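The big bricks come down from the loft

27 May 2021

I had a plan for the box of Duplo, and the plan was that it would go to someone else. It had been in the loft since December, when we put it up there with the travel cot and a bag of coat hangers I was apparently saving. Zawadi Mollel from two doors down has a grandson of 16 months and a living room that still looks like adults use it. She seemed the obvious victim.

The trouble started when I decided the bricks ought to be washed first. I put them through two rounds in the sink with washing-up liquid and an old toothbrush, and laid them out on bath towels all over the landing. My husband stepped on one on his way to bed and said a word our daughter has since used at nursery.

Once they were dry I carried them to the table in the back room to sort them. I should say something about that table. It was bought to be a desk, became the place where we painted things, and is now too spattered to be seen by visitors and too heavy to get down the stairs. I have been at the white flecks with a plastic scraper, a damp cloth and some orange stuff in a bottle that cost more than the paint did. The flecks are still there. The scratches may be mine. 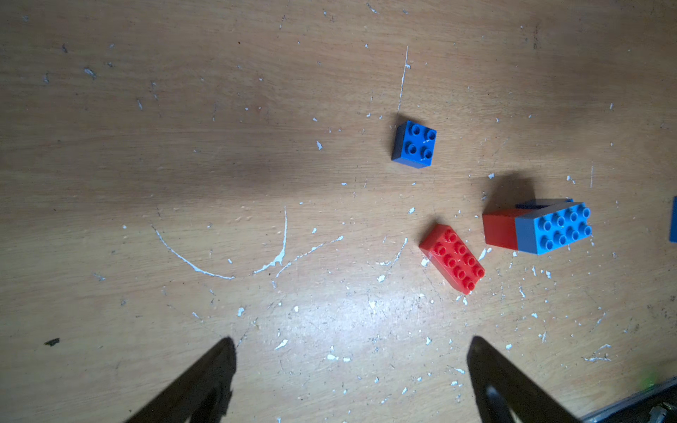
Sorting, early stages. The paint is part of the table now.

My system was simple: big ones in one heap, small ones in another, anything with tooth marks in a third. It lasted until I clicked two together to save space. Then I had the start of a wall, and you can't leave a wall like that, so I put a door in it. By the time the school run came round I had a sort of bungalow with no roof and hadn't sorted a thing.

Obadia Ndung'u came by to return our ladder and stayed for an hour. He has firm views on overlapping your joints, as you might expect of a man who has built his own garden wall (it leans, but I've never mentioned it). He took my bungalow apart and did it again properly. I made the tea.

So the box has not gone two doors down. I've told Zawadi it needs a few more days, and she was very gracious about it - suspiciously so. The bungalow has a garage now.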